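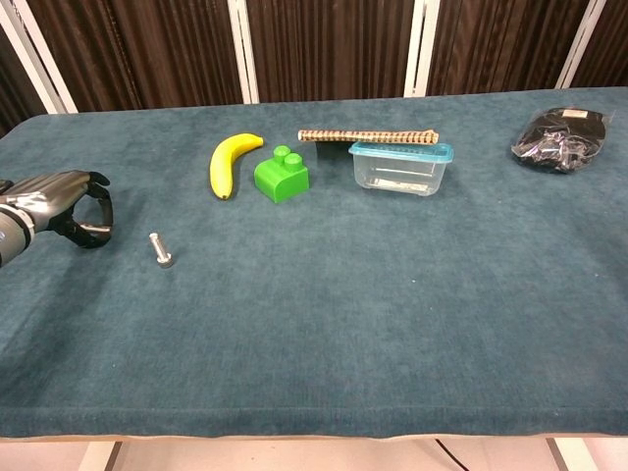 Halvard Boström: Collected Works on Paper
Nestby Press, hardcover, 2 volumes

Halvard Boström trained as a surveyor and drew maps for a harbor authority before he showed any work of his own. His first exhibition, at the Fevavetti gallery, consisted of ink drawings made on the backs of old depth charts. Nestby Press has now put his works on paper into a two-volume set, and I have been using it since July.

The first volume is plates. The second holds the essays, a chronology and a full checklist of 2,525 entries, each with a size, medium and last known location. Almost 3,000 sheets are thought to exist, and the editors say plainly which groups they left out and where the attributions are in doubt. I checked the entries against the gallery lists I had at home and found two wrong dates, both in the early notebooks.

Color is good. The gray washes from the Shehu series, which came out nearly brown in the old exhibition catalog, are cool and even here, and you can see where the paper buckled. Most plates are one to a page with wide margins. The fold-outs are less successful. There are four, and on my copy the second had already started to split at the crease when I took off the shrink wrap.

The paper is uncoated and heavy, so the first volume is hard to hold. I read it flat on a desk. The binding opens well once you are past the first 30 or so pages - before that it needs a hand on it.

Of the essays, the one on the survey office is the most useful. It prints pages from Boström's work logs next to the drawings he made in the same weeks, and it explains the small numbered crosses that turn up in the corners. The interview is short and he avoids most of the questions. The essay on the Nalari prints repeats a lot of what is in the chronology and could have been cut by half.

There is no index of titles. If you know a drawing by name and not by year, you have to go through the checklist line by line. For a set meant for reference, that is a real fault, and a few extra pages would have fixed it.

The volumes are sold only as a pair, in a plain board slipcase that fits a little too tightly. Libraries should buy it. If you only want to look at the drawings, the 35-page booklet from the Fevavetti show still turns up used, and it covers the early charts well enough.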